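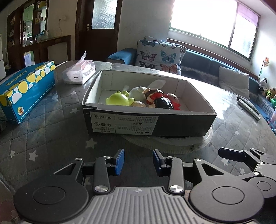 Tedesco Open Toy Tray

Item 405

The Tedesco is a shallow, open-top cardboard box for keeping small toys together on a table. It is black on the outside and a pale white-gray on the inside, so little things are easy to spot at the bottom. The sides are low enough for a child to see over and reach into without tipping the box.

We sell these as second-use boxes. They have already carried goods once, and most still have the original printed label on the front. Edges may be a little uneven or worn. Labels can be left on or covered with a plain black sticker, which you can add at checkout. Please don't try to peel the label off, as the black layer tends to come away with it.

What it is for

Small plastic figures, animals, squeeze toys, and odd pieces that have lost their own package. It works best with a small pile in one layer or a bit more. For blocks or anything heavy, see the Hemolstead crate.

Details

Material: cardboard
Outside color: black
Inside color: white-gray
Lid: none (the Lena cover sheet is sold separately)
Toys: not included
Sold in: packs of 2 or 8

Care

Wipe with a dry cloth. Do not soak. If a corner starts to open, put a strip of paper tape on the inside and press it flat. Store empty trays one on top of another, no more than 20 high, away from damp walls.

Ordering

Trays ship from our Purncombe store. Because they are second-use, two trays in the same pack may differ slightly in size and in the label on the front. If you need a matched set for a shelf, write to Kha Kiều before you order and she will check what is in stock. Returns go to Trí Đỗ at the same address.

Unused packs can be returned in their original wrap.

Page updated September 15, 2025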